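Litholm Bar Kit Project - progress report to the Pakzad Fund
Sat 22 April

Hello again! Since the November report we've gone from having a lot of opinions about bar tools to having a pretty solid set of them, so this one is longer than the last and I hope more fun to read.

Quick reminder of what your grant pays for. We put together kits for people learning to make drinks (with and without alcohol) in community kitchens, and we write the cards that go with them. The Arbridge kitchen is still our home base, and Plania came on as a second location after the holidays. We've now held 11 sessions across the two, with 34 learners signed up and 31 still coming. I'm really pleased with that, especially as the winter sessions were on dark weeknights and parking at Arbridge is a pain.

Spending first, so it's out of the way. We used $785 this period, nearly all of it on glassware, jiggers and cutting boards. Lemons came out of the kitchen's own food budget, which was kind of them. The printing money hasn't been touched yet - I didn't want to print cards and then change them, and I've changed them plenty.

The sour station is the part that has moved the most. We built it around the few things you need for one simple drink, and we've gone back and forth on the layout more than I'd like to admit. Paper down first, board in the middle, glass to the right where you can reach it. I was against the paper at the start (it looked like a butcher's counter to me) but wiping up after a full class without it takes forever, so the paper stays.

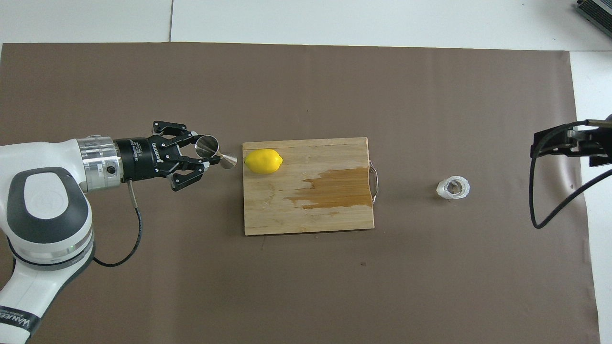

Progress Report No. 4, page 2

The double jigger was the big argument. We had plastic measuring cups with lines on the side in the first kits, and they're easy to read, but people poured past the line and then drank the evidence. With the steel one you fill the cone to the top and you're done. The wide cup is for the main pour and the little cone is for lemon juice. Learners mix up the two ends for the first couple of drinks, so the new card has a big drawing of each end next to the ingredient it goes with.

Bamboo boards are a mixed story. Everybody likes them, they're light to carry and a lemon sits nicely on one, but they do mark. I'd budgeted for them to last the year and I now think we should plan on replacing a few in the fall. We've started oiling them once a month at Arbridge. Plania hasn't started yet, and I need to get a bottle of oil over there.

Glasses are fine. We went with small clear ones for tasting, and the portions are tiny, so a class can try several versions of the same drink and still drive home. The tasting sheet that goes with them needs work - too many boxes, not enough room to write "too sour," which is what people want to write.

Still to do before the next report:

Finish the lemon card and get it to the printer
Price replacement boards
Store the Plania kit in something with a lid that closes
Cut the tasting sheet down to one side

One request. Could we move what's left in the travel line over to supplies? I've been carrying kits in my own car and haven't needed the van, and that money would cover the boards. Happy to put it in a separate letter if you need it that way.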